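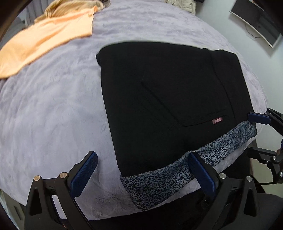

短绒毯上摊平的黑色衣物,旁边为灰蓝底深色斑点针织物

Osura 居家事务互助站 > 衣物与布草 > 折叠与收纳

在铺有绒面毯的床上整理深色衣物和针织物,应采用何种作业顺序和折叠方法?

Ruwan Barua
发布于 2025年11月22日

各位好。本人在 Jina 服务式公寓负责客房布草及住客衣物整理的内部规范编写。公寓共有客房 119 间,入冬后各房床面统一加铺淡紫灰色短绒毯。住客委托整理衣物时,房内一般没有足够大的桌面,工作人员习惯在床上完成摊平、折叠和分类,然后放入衣柜或抽屉。

现行规范写于九月,当时床面尚未更换为绒面毯,其中关于折叠的条文只有一句:“置于平整表面,对齐后折叠。”执行中陆续出现以下情况,现整理如下,请有经验的同行指教。

一、床面中部略高,四周向下弯曲。衣物摊开后,下摆会随床面弧度弯过去,边线看似对齐,拿起来之后两层错开。黑色裤装尤其明显,裤线容易偏到一侧。

二、黑色面料与绒面接触后容易带上浮绒。目前的做法是折好后用粘毛滚筒处理一遍,但折在里面的那一面处理不到,住客展开时仍会看见。

三、带斑点纹样的粗针织物,厚度较大,工作人员有时为节省时间将其卷成筒状,与黑色衣物并排放在床上。卷起之后是否适合直接入柜,内部意见不一致。有同事认为卷放可以减少折痕,也有同事认为卷放会使袖口和下摆松弛。

四、黑色衣物上的贴袋、织标等部位在折叠时应朝内还是朝外,规范未作规定。各班次做法不同,住客曾因找不到自己的衣物提出过意见。我们的深色衣物占比较高,折好之后外观相近,带有小块粉红色织标的衣物反而比较容易辨认,因此有同事建议一律将织标露在外面。

另需说明,公寓不打算购置折衣台,房间内也没有摆放位置。希望得到的是在现有床面条件下可以写入规范的做法。如涉及用具,以小件、可随布草车携带者为宜。

以上,谢谢。

Oluwatosin Nwachukwu
社区资深会员 · 已被提问者采纳

Ruwan Barua 您好。本人曾在 Plerivlow 洗涤服务公司任培训主管,所在部门承担过类似的入室整理业务。现就您列出的四项逐一回复,末尾附一份可供参考的条文草稿,您可根据本单位情况删改。

关于床面弧度

软质床面上折衣,误差主要出在摊平阶段。工作人员通常先对齐下摆,再对齐腰头,而下摆恰好落在床面向下弯的位置,重力会把布料继续往外带。建议反过来操作:先将衣物最直的一条边放在床面较平的区域,以此作为基准边,再向外展开其余部分。裤装以腰头为基准边,上衣以肩线为基准边,折好的毛巾以双层折边为基准边。

整件衣物应尽量收在床面中部以内。衣物过长时,先作一次对折,再细致对齐,切勿任其垂到床沿外面去对齐。垂下的部分会拉动上面的部分,较重的面料在几秒钟内就能移位。

如条件允许,可以使用一块硬质垫板。我们当年使用的是裁成适合布草车尺寸的薄板,外包一层洗净的白色平纹棉布,放在床上即成为临时工作面。板的四角应磨圆,以免勾住毯面。垫板有两个用处,一是提供平面,二是将衣物与绒面隔开,后者直接关系到您的第二项问题。

关于浮绒

粘毛滚筒应当在折叠之前使用,折叠之后只作补充检查。正确的顺序是:铺隔离层,摊平正面,滚正面,翻面,滚反面,然后折叠。多花的时间有限,返工则会明显减少。

隔离层不一定需要硬板。一条洗过多次、不再掉毛的白色平纹床单,对折后铺在绒面毯上,已能挡住大部分浮绒。请注意不要使用毛巾布或磨毛床单作隔离层,这两类面料自身也会掉毛。隔离布应当每日更换,深色衣物与浅色衣物分开使用。

新换的绒面毯在最初几次洗涤中掉毛较多。若贵公寓的毯子是新近入库的,可先安排一轮单独洗涤并充分抖晾,再铺入客房。洗涤时不加柔顺剂,低温、少量装机。毯面起绒方向不一致时会出现旋纹和浅痕,用手掌顺一个方向抚平即可,不必熨烫。绒面遇高温容易倒伏发亮,一旦发亮便难以恢复。

关于粗针织物

卷放可以作为短时间的过渡措施,但不宜作为长期存放的方法。粗针织物卷紧之后,外圈受拉,内圈受压,数日后展开,会在表面留下横向的波纹。袖口被单独卷起时,罗纹部分最容易变松。贵公寓同事的两种意见都有根据:卷放确实不产生硬折痕,同时也确实可能使局部变形,区别在于存放多久,以及卷得多紧。

建议规定如下:当日取用的可以松卷,卷的时候双手不施加拉力;需要入柜过夜的应当平折。平折时先将两袖沿身片方向交叠在背面,不要把袖子折成锐角,再由下摆向上对折一次。厚的针织物折两次就够了,折得过多,抽屉里一压,折痕反而比卷放更深。针织物不得悬挂,这一条想必贵公寓已有。

另外请注意,斑点或混色针织物表面不容易看出起球和钩丝,整理时应用手背轻轻抚过检查。发现钩丝,不可剪断,应记录并告知住客。

整理多件衣物时,针织物应排在最后。它表面疏松,同样会沾上绒毛,也会把自身的短纤维转移到旁边的黑色面料上。将两者贴着并排放,容易让刚刚滚过的黑色衣物重新沾毛。两者之间至少留出一掌的距离。

关于贴袋和织标

这一项与其说是折叠技术,倒更接近识别管理。我的意见是,以口袋作为折叠时的参照,以织标作为放置时的参照。

贴袋的缝线位置固定,折线应当避开袋口,最好从贴袋外侧经过。折线压过袋口时,两层面料叠在一起,那里会鼓起,长期受压后袋口边缘会发白,黑色面料上格外明显。折前应把口袋摸一遍,纸巾、票据、硬币一律取出,放入住客物品袋并登记。这一步请务必写进规范。

织标如果缝在衣物外侧,可以在不改变折线的前提下让它朝外、朝同一方向。如果露出织标就必须改变折线,则以折线为先。为了露一块小标而折出一道斜痕,得不偿失。没有外侧织标的衣物,可以在叠好之后夹一张不含胶的纸签,写明房号即可。纸签不可用别针固定。

条文草稿

第一条 在客房床面整理住客衣物前,应先清空床面,抚平毯面,并铺设隔离布或垫板。隔离布为白色平纹棉布,每日更换。

第二条 整理顺序为:浅色薄料,深色薄料,裤装,厚针织物。不同类别之间应检查一次隔离布,有明显浮绒时予以更换。

第三条 摊平时以衣物最直的一边为基准边,置于床面平坦区域。衣物不得在垂于床沿的状态下对齐。

第四条 深色衣物应在折叠前完成正反两面除绒,折叠后再作目视检查。

第五条 折叠前逐一检查口袋。所取出的物品当场装袋、登记,置于桌面显著位置。

第六条 折线应避开袋口、拉链及装饰部位。外侧织标在不影响折线时朝外。

第七条 厚针织物入柜应平折,不超过两折。当日取用者可以松卷。

第八条 发现破损、脱线、钩丝或污渍时,应停止整理该件衣物,单独放置并书面告知住客。工作人员不得自行修补。

第九条 整理完毕后收回隔离布,将毯面恢复原状,检查床上及床沿下方有无遗留衣物。

以上供参考。第二条的次序可以调整,但厚针织物放在最后这一点建议保留。

Sajib Gunawardena

用粘毛滚筒多滚几遍就可以。我家也是绒毯,黑裤子都直接放在上面叠,没有出现过大的问题。针织的一律卷起来,省地方。

 Oluwatosin Nwachukwu 回复:
 家庭自用可自行掌握。提问者涉及的是受托保管他人衣物,要求应当从严。

 Sajib Gunawardena 回复:
 明白,不反对。

Nuwan Mondal
Jayasinghe 学生宿舍管理处

本处在床上整理布草和失物衣物方面有一些记录,补充几点,供 Ruwan Barua 参考。上一条采纳回复内容较为完整,相同部分不再重复。

1. 关于隔离布的管理。本处上学年共备隔离布 300 块,最初没有作任何标记,结果与普通枕套、床单混在一起送洗,几周之内就无法成套使用。后来在一角缝上一段蓝色棉线,问题基本解决。贵公寓若采用隔离布,建议从第一天起即作标记,并在布草车上设固定位置。标记应缝在布角,不要缝在中间,以免在衣物上压出印痕。

2. 关于滚筒的用量。粘纸滚筒的消耗会超出预期。Mizanur Uddin 在本处负责物料领用,他统计的一个学期用量为 803 卷,其中相当一部分用在了折好之后的返工上。调整顺序、改为折前除绒之后,领用量下降,具体数字尚在核对,暂不提供。可重复使用的绒面除毛刷也试用过,刷毛对细薄针织物有钩丝风险,目前只允许用于裤装和外套,不允许用于毛衣。

3. 对采纳回复中“硬质垫板”的做法,本处持保留意见。垫板在床上并不稳定,床垫越软,板的一端越容易翘起,衣物会整体滑向低处。我们试过的垫板还曾刮伤过一条毯子的绒面。如果确要使用,板的尺寸应当小一些,只承托折叠的那一部分,操作时一手压住板边。房间面积较小时,单用双层隔离布更为简便。

4. 关于裤装的折法。采纳回复只说明了基准边,没有写具体步骤,现将本处使用的折法列出。先提起裤腰,让两条裤腿自然下垂,沿内外侧缝对合,再平放到床面,裤腰位于平坦一侧。后裆突出的三角部分向内折平。后袋应当处于上层,袋口保持平直。随后将裤脚向裤腰方向折至距裤腰两指处,再对折一次。留出两指是因为裤腰较厚,完全重叠会使成品一头高一头低,放入抽屉后整叠向一侧倾斜。若裤料较厚,最后一次对折可以省去,改为平放在衣柜层板上。

5. 关于照片存档。有的单位要求整理前后各拍一张照片。本处的规定是只拍衣物与床面,不拍桌面和行李,且须事先征得住客书面同意。浅色毯面上的黑色衣物在照片里细节较少,缝线和口袋不容易分辨,应当开灯,并从侧面取光,必要时在登记表上用文字补充衣物种类。仅凭照片有时难以判断是裤装还是折起的上衣,这一点在处理争议时须加注意。

6. 关于培训。规范写得再细,新到岗人员也需要实际练习。我们为每位新人安排练习衣物若干件,包括一条黑色裤装、一件粗针织毛衣和一件带贴袋的上衣,要求在绒面床上完成整套动作,由组长展开检查内层是否沾绒、折线是否压袋。检查时展开来看很有必要,单看外观,多数人都能过关。

Ruwan Barua
提问者追加说明

感谢三位的回复。经与客房部商议,现将初步决定告知如下:

采用双层白色平纹隔离布,暂不配置垫板。首批采购 300 块,按 Nuwan Mondal 所述在布角缝制标记。除绒工序前移至折叠之前。厚针织物按采纳回复第七条执行。

第六条中关于织标的部分,内部讨论后略有修改:外侧织标朝向柜门一侧,便于住客拉开柜门即可看见。无外侧织标者使用纸签。

尚有一个小问题请教。部分住客的黑色裤装含有弹性纤维,按上述方法对折后,过一夜折痕处会微微回弹,整叠变得松散。请问是否可以用纸带轻轻束住?

Oluwatosin Nwachukwu

可以使用纸带,宽度不小于三指,松紧以能够插入一指为准。不可使用橡皮筋。橡皮筋接触弹性面料时间一长会留下勒痕,深色橡皮筋还可能染色。

织标朝向柜门的做法没有问题。请在规范中注明“柜门”包括抽屉面板,否则各班次又会有不同理解。

Nuwan Mondal

同意上一条。另补充:纸带接口请用折插方式,不要用胶粘。粘胶在冬季暖气房内容易渗出,沾到黑色面料上较难清除。隔离布到货后请先洗一遍再使用,新布带浆,也会掉少量短纤维。

Ruwan Barua

已记录,将一并写入修订稿。本帖的提问部分到此结束,后续如有同行愿意交流绒面毯的洗涤方法,请另行发帖至“布草洗涤”分类。

标签:折叠 绒面毯 深色衣物 针织物 客房规范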